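STM 204 Storage and Stock Handling
Week 5 handout: Stacked storage, stability and labelling
Course coordinator: Anikó Borbély
Tutorials: Tùng Lương, Nelli Vainio

Students should read this handout before the tutorial and bring a printed or electronic copy. The material on load ratings in the Week 4 handout is assumed. Questions about assessment are to be directed to the course coordinator and not to the tutors.

5.1 Scope

The topic this week is freestanding storage below shoulder height: cabinets, tubs, crates, cartons and boxes that are placed one on another without being fixed to a wall, a rack or each other. Pallet racking is excluded and will be treated in Weeks 8 and 9. Archive shelving is also excluded, although several of the labelling conventions in section 5.5 were first drawn up for archive use.

Freestanding stacks are common in small stockrooms, school laboratories, craft rooms and back offices. They tend to grow over time. A unit is bought for one purpose, a second is placed on it when floor area runs short, and the arrangement is then treated as permanent without having been assessed as such.

5.2 Terms

Base unit: the lowest container in a stack, in direct contact with the floor or bench.

Upper unit: any container carried by another container.

Footprint: the area enclosed by the outermost points of contact between a unit and the surface carrying it. For a container with four feet, the footprint is the area enclosed by the feet and not the area of the container's underside.

Bearing face: the part of the base unit on which the upper unit rests. A lid may or may not be a bearing face. Many lids are shaped to keep out dust and will bow if loaded in the middle.

Overhang: the horizontal distance by which an upper unit extends past the edge of its bearing face.

5.3 Stability of a stack

A stack remains upright while its combined centre of gravity lies over the footprint of the base unit. The same test must be satisfied at each level, considering the units above that level as a single load. A stack that is sound as a whole may therefore still fail at an upper joint if one container has been set down off-centre.

Opening a drawer changes the calculation. The contents move forward with the drawer, and the centre of gravity of the unit moves with them. Consider a cabinet 565 mm high with its heaviest items in the top drawer. When that drawer is fully extended, the tipping edge is the front edge of the cabinet's own footprint. If the cabinet stands on a second unit that is narrower from front to back, the effective tipping edge may be further back again. Students will work through this case in the tutorial using the figures on the worksheet.

Three matters are to be checked in order: the condition of the base unit, the fit between the two units, and the distribution of contents. The order is deliberate. Moving heavy items lower in a cabinet does not correct a base unit that is split, bowed or damp. 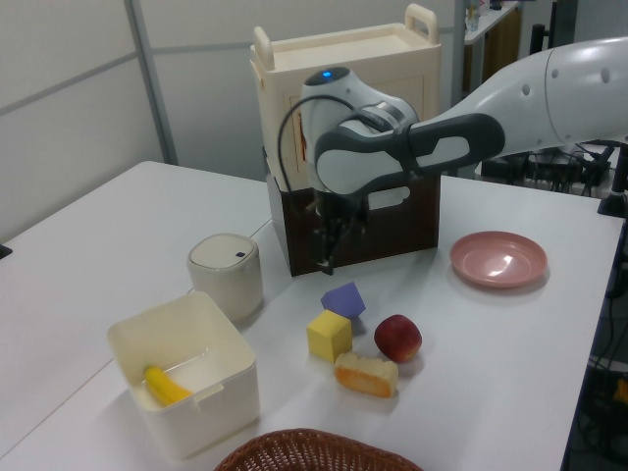
Mixed stacks are those in which the units were not made to be used together. Manufacturers of modular systems usually provide a lip, recess or peg that locates the upper unit, and the published stacking limit applies only where those features are engaged. No published limit exists for a mixed stack, and the person responsible for the room must set one. A cream plastic cabinet standing on a dark brown box is an ordinary instance, and the assessment begins with the box. The assessor should establish what the box is made of, whether its top is a bearing face or merely a cover, and whether it is full or empty. Only then should attention pass to the cabinet. Where these questions cannot be answered without unstacking, the units are to be unstacked.

Plastic and paper-based containers also behave differently over time. Moulded plastic under constant load may creep, particularly in a room that becomes warm in summer. Corrugated board loses strength with moisture and with repeated handling, and the loss is seldom apparent from the outside until a corner begins to crush. A container that carried its load satisfactorily in autumn should be inspected again before the following summer – a note to this effect belongs in the stock register.

5.4 Case study: the Dirthorpe stockroom

The Dirthorpe stockroom holds 3,000 lines of small hardware and stationery for a group of community workshops. Until its reorganisation in September, most of the stock was kept in freestanding stacks arranged along two walls. The stockroom supervisor, Ada Leone, recorded 16 mixed stacks in her initial survey. Two were leaning against the wall behind them and were dismantled at once.

The survey classified each stack by the state of its base unit. This proved more useful than classification by height, which had been the practice under the earlier procedure. Several low stacks rested on cartons that had softened at the corners, while some of the tallest stood on sound timber crates and required no work beyond relabelling.

Oanh Lại, who prepared the replacement layout, adopted the following rules:

Heavy stock is kept in base units. Fasteners, batteries and bottled liquids are never placed in an upper unit.
No stack contains more than two units unless all units belong to the same modular system.
An upper unit has no overhang on any side.
Units with drawers are used as upper units only where the top drawer holds light stock.
A stack is not leaned against a wall, window or partition for support.

The rule on overhang caused the most difficulty, as much of the existing furniture was of mixed dimensions. A number of units were exchanged with the Silosau depot in order to obtain matching pairs.

5.5 Labelling

Each unit carries its own label, including a base unit whose contents are seldom needed. The label states the location code, the contents in plain words, and the date of last inspection. It is fixed to the face seen by a person standing in the aisle. Labels are not placed on lids, which may be exchanged between containers.

Location codes are read from floor to top, so that the base unit ends in 1 and the unit above it in 2. Where a stack is separated, both codes are retired and new ones issued. Reusing a code while old labels remain in circulation was the most frequent cause of picking errors at Dirthorpe.

5.6 Preparation for the tutorial

Select one freestanding stack at your workplace or home. Record its dimensions, the material of each unit and the nature of the bearing face. Do not unload or move a stack that appears unstable; report it to the person in charge and choose another.

Bring a dimensioned sketch. Students attending the Cleretti campus should also bring a tape measure.

Reading for next week: course reader, chapter 6, omitting the appendix on cold rooms.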